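Gripper trial at Wusville: frequent questions

Which grippers did you compare?
The Korkine two-finger and the Marino suction cup, both on the same Volosport arm.

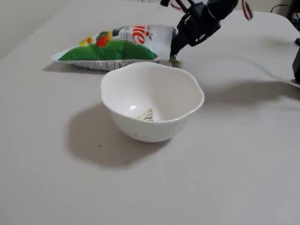 Soft packages are the hardest part of our test list. A box gives the same answer every time, but a snack bag lying flat, like the one behind the white bowl, changes its shape when a finger presses on it. We made 100 attempts with each gripper.

Can I get the full log?
Please write to Sigrun Nygård. The log has 725 lines.
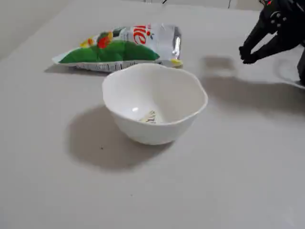 Does the controller need new settings for each gripper?
Only the closing force and the tool length must be entered again.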